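3.2 Build and setup in the shared workshop

The arm used in this study was put together at Vetley, a shared workshop where members rent bench space by the month. We had access to the bench from December onward. The frame, the wiring and the control box (which we call Plerulo) were all built there with hand tools and one drill press. The tasks were chosen to be ordinary ones: reaching into a front-loading machine, and moving past shelves without touching them.

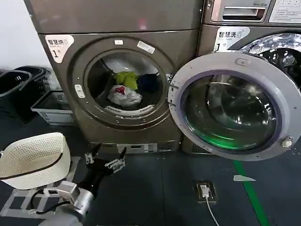
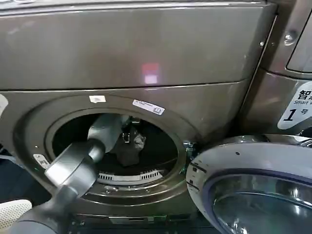
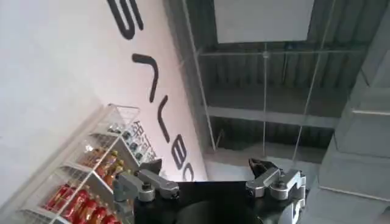

Figure 6. The arm at three points in the setup: with the hand open near a front-loading machine, reaching into a machine's door opening, and with the gripper open and empty near a drinks shelf.

Control runs on a Zetent board with the Liem motion library, version as shipped. We changed two of its defaults. The first was the joint speed limit, which we lowered to 55 percent of the stock value for any move that ends inside an opening. The second was the stop threshold on the wrist motor. At the stock setting the arm would push against a rim for too long before it gave up, and in early bench trials this bent a linkage pin — a cheap part, but slow to replace.

The reach was set by the longest segment we could cut from a single length of tube. We logged 345 attempts on a plywood mock-up of a door opening before moving to real machines. Each attempt was started by hand from the same rest position and was marked as failed if any part of the arm touched the rim. Attempts stopped by an operator were kept in the log and counted as failures too.

Calibration was repeated each morning. It took two people at first and one person once the rest position had been fixed with a metal stop. The wrist drifted more than the shoulder did, and we found no pattern in it beyond the length of the session. The total cost of parts was over 2,000 dollars, with the motors making up most of it. Bench rental is left out of that sum. Cable routing was redone twice and is described in the next section.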